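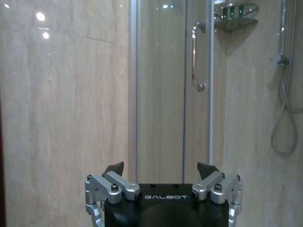 The gripper in front of the shower enclosure, fingers open. Photo: Tondent student project

Students in the service robotics class at Brallenholm have moved their semester project out of the lab and into a bathroom. The project, named Gistine, covers one household job: picking up a used towel, carrying it and putting it down at a marked drop point. The class published its interim notes on February 16, 2021.

The group chose the bathroom after a first round of work at a lab bench, where the towel always lay on the same gray mat under the same lights. Polished stone, glass and chrome are harder on the vision software. Reflections shift whenever the robot moves, and depth readings through a clear panel tend to land on the wall behind it. Students labeled 200 wrist camera views by hand, marking glass edges, metal fittings and cloth as separate classes. Labeling took most of September, according to the notes.

"The towel is the easy thing to find and the hard thing to hold," said Tarun Gautam, who wrote the grasp planner. "It has no fixed shape, so there is no single correct place to put the fingers. We look for a fold that stands up from the rest and close on that."
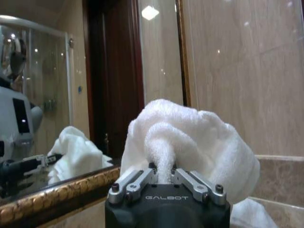 Grip force is set low at first contact and raised in steps until the motor current levels off. A pinch that takes in only the surface loops of the terry cloth can slip during the lift, so the planner asks for a fold at least 30 millimeters deep. If the depth estimate falls short, the arm backs away and picks a new approach angle. Travel speed with cloth in the fingers is limited to 100 millimeters per second — a figure the students arrived at by watching how far a hanging corner swings.

Mirrors have their own entry in the notes. Early versions of the detector reported a second towel and a second arm behind the glass. The present version keeps a stored outline of each mirror in the room map and discards any detection that falls inside it. Emese Szalai, who teaches the class, said the fix is acceptable for a known room but would not carry over to a new one without mapping it again.

The class will enter the towel task in the Tuhiwai student challenge, where teams run the same routine in a room they have not seen before. Mapping time counts toward the total score. Two items remain open on the Gistine list: detecting a towel that is still partly caught on a rail, and folding, which has been left to next year's group. Code and labeled views will be posted on the Tondent class page after the challenge.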